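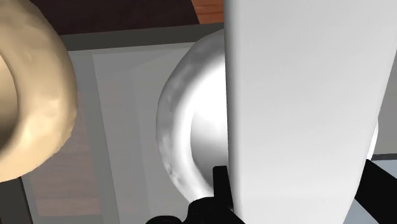 Close work with the white bowl, in simulation. Rakasell open day, 27 February 2019.

I do love an open day, and I'd been looking forward to Rakasell's since last June, when I missed the one before it through a muddle over trains. We met in the Kambridge building, were given very good tea, and settled down to watch two simulated arms learning to handle bowls on a glass table — much more gripping than it sounds!
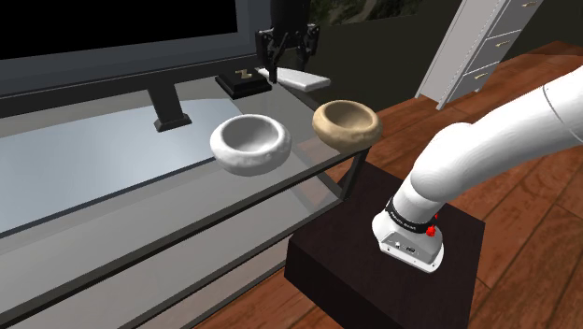
The program that plans the moves is called Asier, and our hosts were patient with all of us (me especially, as I would keep asking about the rims). It had been through 1602 practice runs, they said, and we were shown 9 of them, with plenty of time to chat between each one. Going round a bowl without knocking it is apparently harder than picking it up.

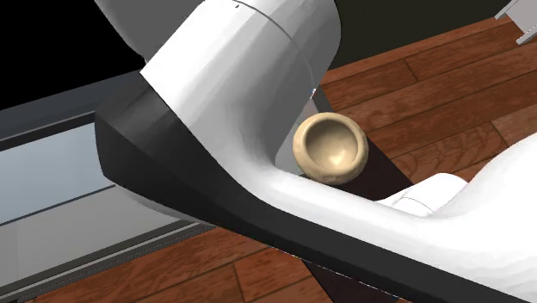 Gebremichael thought the slow approach mattered more than the grip, and would gladly have given up a little speed for it. I'm inclined to agree, though I was on my second slice of cake by then and feeling kindly towards everyone. The next open day is in June and I've already put my name down.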